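Josefien Dijkstra wants me to understand that a desk is a surface and that most of us have turned ours into a shelf. I have heard this before, from people selling shelves, so I asked what she was selling.

"A forty-minute visit," she said. "And I don't bring boxes."

She runs Tranon out of two rooms in Plemthorpe. Her clients work from home and have, by her account, stopped seeing what is in front of them. She has done 408 desks. I asked how many stayed clear and she gave me a look.

"I go back after 60 days if they let me. Some don't let me."

That seemed like an answer. I pressed her on it anyway. Didn't it bother her, charging for something that slides back by spring? She said dentists manage to live with it.

Her rule is that everything comes off, down to the bare top, and only what you used that morning goes back. The one thing she leaves is power. I told her this sounded like a cheat, as cords are the ugliest thing on any desk I have owned. She didn't agree.

"People hide the power strip first. They stick it behind a cabinet, then they can't reach the switch, then they buy a second one. I've pulled three out from behind one desk."

So the strip stays up top, in a corner, with the cord running off the nearest side. She doesn't like cord sleeves or clips. She doesn't care for trays either, and she was rude about the Fovadberg tray in particular, which I happen to own.

What about the screw tabs some strips have, I asked. Why not fix the thing down and be done with it?

"You can. Then you move the desk in July and you've got holes in it."

I said I was not convinced a bare desk made anyone work better. She said she had never claimed that - her old partner Brouwer used to, and it was one reason they split up the business. What she claims is that you can wipe it.

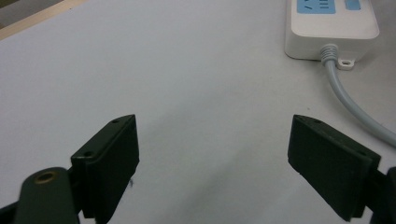
Wiping matters more to her than I expected. She uses a damp cloth, then a dry one, and she won't put a single pen back until the second cloth is done. I asked if she did this at home. "My desk, yes," she said. "Don't ask about the kitchen." I asked about the kitchen, and she changed the subject to my tray.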